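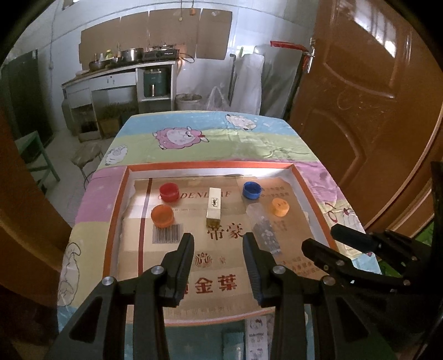 About us

Hi, I'm Tsegereda Admasu, and I run Zascombe. We look after hand-held grippers – the two-finger kind you carry around and work with your own hands – for people who use them all day and don't have time to baby them. I started out fixing one on my kitchen counter, liked it a lot more than the job I had, and here we are!

Most of what comes through our door is linkage work. A finger gets sloppy, the tips stop meeting, and the owner has usually been tightening whatever screw was closest (please don't, or at least tell me which one). We take the arms off, clean the pivots, look at every screw and put it all back together with the play set the way we like it. The pads come off too. Those ribs fill up with lint and cardboard dust, and a pad that looks fine from the side can be smooth as a spoon right where it does the gripping.

I keep a notebook for every pair we service. The longest one belongs to a pair we call Amegashie, after the street where I picked it up, and it's up to 169 entries. Left finger, outer pivot, again and again. It finally settled down in May when I swapped the pivot screw and the washer together – I'd only ever done one or the other, and I'm still a bit annoyed with myself.

When a pair is back in one piece we try it out on ordinary stuff at a table. Round plastic caps in a shallow tray are my favorite. Lying open side up, a cap gives you a thin rim to catch, and if the tips are even slightly out of line you feel it right away. Closed side up it's a different job, all about how the pads hold a smooth edge. Then something narrow and boxy, so the fingers have to come in flat and square. We test the left and right hands separately first and then both over the same tray, and I like a busy tablecloth under it all because that's what people have at home.

A regular service takes 4 days, and it costs $245 for a pair, pads included. If your grippers need new arms I'll call you before I order anything. We also do a set-up visit, where we come to you, mount the pads, set the opening and show whoever will be using them how to check the screws. Prevora is our name for that one. Zovport is the loaner box, with a spare pair inside so you can keep going while yours is on the bench.

There are 17 drawers of screws in the workshop and I know what's in most of them. Stop by any day but Sunday, and bring the grippers dirty – I learn more from them that way.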